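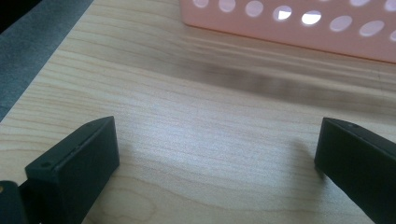

How many demos do I need before it's worth training anything, and should I keep the takes where nothing gets picked up?

Go for 85 clean ones on a single task, train on that, see how it does, then collect more where it's weak. Takes with no grasp stay in only if they're labeled that way. Otherwise the policy learns that hovering is fine.

Ok that's what I was told on the Flindau board anyway, and I followed it, and now I'm stuck. Longer version. We're a small group, project is called Drarkilano, hand-held gripper with the camera on it, tabletop stuff, mostly cloth. I have 1277 episodes total over two sites. Trained last night. The policy goes to the right area, then closes too early. Every time. Loss looks great which is no help at all.

Things I already checked:
gripper width is logged, same units at both sites
camera exposure locked
time stamps — I think ok? not 100% sure how to tell

Do I throw out the first batch and start over or is there somethign to fix in what I have. Need an answer before we tear the table down.

grultstead_hands
posted 25th January

Replies

paulik_bench

Don't throw it out yet. Early closing with a nice loss is nearly always latency. Your width signal and your video don't line up, so the model sees the open hand and gets told "close". Plot width over time, step through the video next to it, find the frame where the fingers start moving. If the curve moves first you've found it. Do it on ten episodes from each site, not one. We had an offset of 2 frames at the Grultstead site and none at the other, same hardware, different recorder version. Took a week to spot.

Fix is a shift in the loader. No recollecting.

Also look at your episode starts. If people begin recording with the hand already next to the cloth you get almost no approach in the data. Start farther back. Vary it.
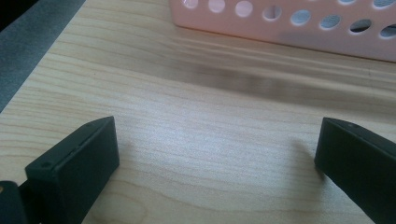 Is it ok to leave the same clutter on the table for every take?

Move it. Leave it in one spot for 700 episodes and the policy may use it as a landmark, then fall apart when it's gone. Shift things every 20 takes or so, and do some takes with the table cleared. Write down when you changed it, one line in the log is plenty.

That was asked on the Paulík thread back in June and I still send people to it. Worth reading the whole thing, the part on lighting too. Lighting matters more than you'd think with shiny tables — change the time of day, pull a blind, whatever you've got.

mt_loop

just get more data imo. we doubled ours and it went away

paulik_bench

More data with the same offset gives you more of the same offset. Plot first.

thirdshelf

Agree on the offset. Adding something for cloth, which nobody above got into. With rigid things the moment of closing is pretty forgiving. Cloth no. Flat fabric has hardly any height, so the fingers need to come down low, and people who collect by hand hesitate there. Little pause, half close, open again, then the real one. Those half closes are poison if that's not what you want the robot doing.

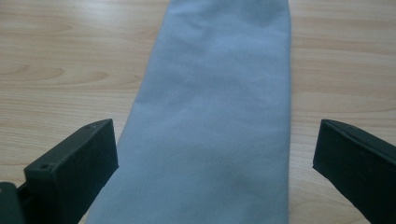

So go through and trim, or drop the takes with a double close. I wrote a dumb script for it, counts how many times width goes under a threshold and back up before the lift. Anything over one gets flagged and I look at it by eye. Took an afternoon. Also tell whoever is collecting to commit — slow is fine, dithering isn't. And have them do a few throwaway takes first, the first ones of a session are always the worst.

Wouldnt delete the originals. Keep the raw files, filter with a list.

grultstead_hands

Plotted it. Curve leads the video by 2 frames at one site, other site is fine. Shift is in, retraining now. Will do the double close thing after, there are a LOT of those. Thanks both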